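# Hurnard two-finger hand tool

Hi! I'm the one who answers the orders inbox, and I've also spent a lot of this spring with our grippers in my hands, so I get to write this page. If you're deciding between the Hurnard and the Krajewska (we sell both, and people ask me constantly), this should save you an email.

The Hurnard is the hand-held one with the curved fingers. You squeeze, the fingers close, you let go and they open back up. It's made for recording demonstrations by hand that you later want an arm to repeat, and the finger geometry is the same as on our arm-mounted version, so whatever you learn about grip in your hand carries over pretty well.

## What it's like on cloth

Cloth is where I've had the most fun with it, and also where I've sworn at it the most! Boxes and bottles are easy, any gripper will pick up a bottle. A T-shirt on a soft surface is a different story. You have to come in low, push down a little so the fabric bunches, and then close on the bunch. With the Krajewska I kept grabbing the sheet along with the shirt (its tips are rounder and thicker). The Hurnard tips are flatter, and after an afternoon of practice I was getting the shirt alone most of the time.

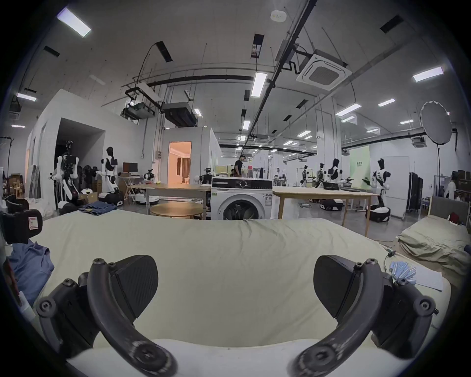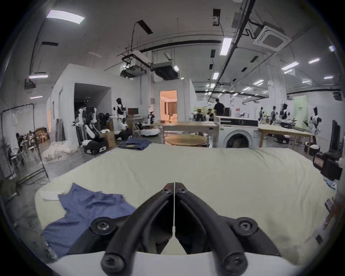
Blue garment on the sheet, Hurnard in hand, fingers open in one, fingers closed in the other.

Opening width matters more than I expected. I used to open all the way every time out of habit, and for clothes it just slows you down. Half open is plenty for a sleeve. For a towel folded in four I do go wide. Ferhat Özkan, who designed the fingers, told me he picks his opening before he moves in and then leaves it alone until he's at the cloth, and I've copied him ever since. My recordings look a lot calmer now.

Denim is still the hard one for me. The waistband is thick and slippery at the same time, and if you catch only the edge it pops right out. Grab a belt loop area or go for a leg, you'll be happier.

## Hurnard or Krajewska?

- **Clothes, towels, paper, cables:** Hurnard. Flat tips win.
- **Cups, cans, fruit, anything round:** Krajewska. The softer tips give you more contact and you don't have to line up so carefully.
- **Long sessions:** Hurnard, by a bit. I can go around 40 minutes before my thumb complains. The Krajewska has a stiffer spring.
- **Small hands:** try them both first if you can. The Hurnard trigger can be moved back one notch with the hex key in the box.

## What you get

- Hurnard hand tool with fingers fitted
- 2 spare finger pads
- Hex key and a small bag of screws
- 64 GB memory card
- Carry pouch

The camera is sold separately! I put that in bold on the old page and people still missed it, so now it gets its own line. The Estesis mount fits straight on, and so does the older Plaswood bracket if you already own one.

## Care

Wipe the pads with a damp cloth when they get linty (they will, especially with fleece). Check the finger screws every 400 grasps or so, or whenever you feel a wiggle at the tips. Snug is fine, please don't crank them. I stripped one in March and had to ask Ferhat for a new finger, which was embarrassing.

## Trying one out

We lend demo units for two weeks, you pay shipping one way. Tell me what you plan to pick up and I'll put the right pads in the box. If you're on the fence, ask for both tools and use them on the same pile of laundry, one after the other. Orders placed before noon usually go out the same day.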